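서비스로봇설계 > 학기 프로젝트 > 결과보고서
최종 수정: 2022년 11월 4일

가정용 정리 작업의 자동화 수준 평가: 시뮬레이션 환경을 중심으로

작성: Nermin Eren, Kilian Koller
지도: Pirjo Karppinen

1. 연구 배경

가정 내 정리 작업은 물체의 종류와 배치가 매번 달라 공장의 반복 공정보다 자동화가 어렵다. 본 프로젝트는 현재의 이동형 매니퓰레이터가 이러한 작업을 어느 수준까지 수행할 수 있는지 시뮬레이션으로 확인하는 것을 목적으로 하였다. 실제 주택에서의 시험은 범위에서 제외하였다.

2. 작업 정의

평가 작업은 2종으로 구성하였다. 작업 A는 방 안의 가구에 접근하여 지정된 거리에서 정지하는 것이고, 작업 B는 식탁 위의 지정 물체 하나를 집어 다른 위치로 옮기는 것이다. 작업 A는 단순해 보이나 이후의 모든 조작이 정지 위치의 정확도에 의존하므로 별도로 채점하였다. 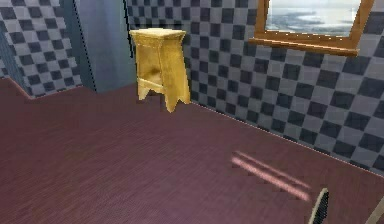
정지 위치의 허용 오차는 팔의 작업 반경을 기준으로 정하였다. 오차가 허용 범위를 넘으면 조작 단계로 진행하지 않고 해당 시행을 실패로 기록하였다. 충돌이 한 번이라도 발생한 경우에도 동일하게 처리하였다.

제어 프로그램은 Trultosano로 명명하였으며 인식, 경로 계획, 파지의 세 모듈로 나뉜다. 인식 모듈은 Theophilus Dogbe가 이전 학기에 작성한 코드를 수정하여 사용하였다.

3. 시험 조건

두 작업을 합하여 총 100회를 시행하였다. 시행마다 로봇의 출발 위치와 목표 물체를 무작위로 지정하였고, 조명과 바닥 재질은 고정하였다. 사람의 개입은 허용하지 않았으며, 제한 시간을 초과한 시행은 자동으로 종료하였다.

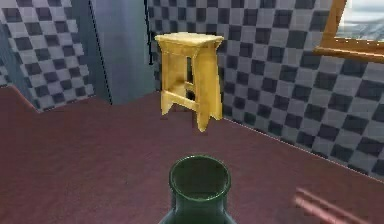
인식 모듈에는 색상 영상과 깊이 영상을 함께 입력하였다. 가까운 물체가 먼 물체의 아랫부분을 가리면 바닥과의 접점을 찾지 못해 거리 추정값이 흔들리는 현상이 있었다. 이를 줄이기 위해 연속된 추정값의 중앙값을 사용하였으나, 로봇이 회전하는 동안에는 효과가 제한적이었다.

4. 결과

전체 100회 중 성공은 61회였다. 실패는 대부분 작업 B에서 발생하였고, 그중에서도 파지 직전 단계에 집중되었다. 작업 A의 실패는 주로 다음 조건에서 관찰되었다.

- 다리가 가는 가구: 깊이 영상에서 다리가 누락되어 경로가 가구에 지나치게 가깝게 생성되었다. 등받이와 좌판이 메시인 의자에서는 깊이값의 결손이 더해졌다.
- 반복 무늬 벽: 체크무늬 타일에서 특징점 대응 오류가 발생하여 위치 추정이 한 칸씩 어긋나는 경우가 있었다.
- 상판 아래로 들어간 의자: 식탁과 의자가 하나의 장애물로 묶여 접근 가능한 방향이 과소평가되었다.
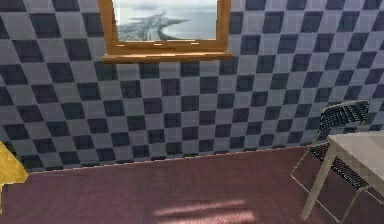
5. 식탁 위 조작에 대한 분석

작업 B에서는 물체의 형상보다 물체 사이의 간격이 결과에 더 큰 영향을 주었다. 둥근 물체는 단독으로 놓였을 때 안정적으로 집을 수 있었으나, 목이 좁은 꽃병 옆에 있으면 손가락이 진입할 공간이 부족하였다. 책이나 펜처럼 납작한 물체는 상판과의 높이 차가 작아 분할 단계에서 상판의 일부로 처리되는 일이 잦았다.

의자가 식탁을 둘러싸고 있는 배치에서는 팔의 진입 각도도 제한된다. 사람은 의자를 밀어내고 작업하지만, 현재 프로그램에는 장애물을 옮기는 동작이 포함되어 있지 않다.
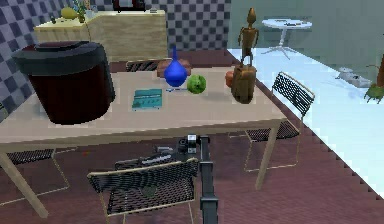 그림 4. 의자로 둘러싸인 식탁과 그 앞의 로봇 팔. 상판에 꽃병, 책, 녹색 공 모양 물체 등이 놓여 있다.

6. 고찰

현재 수준의 시스템은 물체 간격이 충분하고 접근로가 확보된 조건에서 제한적으로 사용할 수 있다. 일반 가정의 식탁을 감독 없이 정리하기에는 성공률이 부족하다. 매장 진열대 정리는 물체의 규격이 일정하여 조건이 유리할 것으로 예상되나, 본 프로젝트에서는 검증하지 않았다.

중간 발표에서 Etornam Dramani는 실패 후 재시도를 허용하지 않은 채점 방식이 지나치게 엄격하다고 지적하였다. 재시도를 허용하면 성공률은 높아질 수 있으나, 물체를 넘어뜨린 뒤의 복구를 어떻게 채점할지에 대한 기준이 먼저 필요하다.

7. 향후 과제

의자를 이동시키는 동작의 추가와 납작한 물체에 대한 별도 파지 전략의 구현을 다음 단계로 정하였다. 깊이 결손의 보정은 10월에 일부 시도하였으나 처리 시간이 늘어나 최종 버전에는 반영하지 않았다. 관련 코드는 개발용 분기에 남겨 두었다.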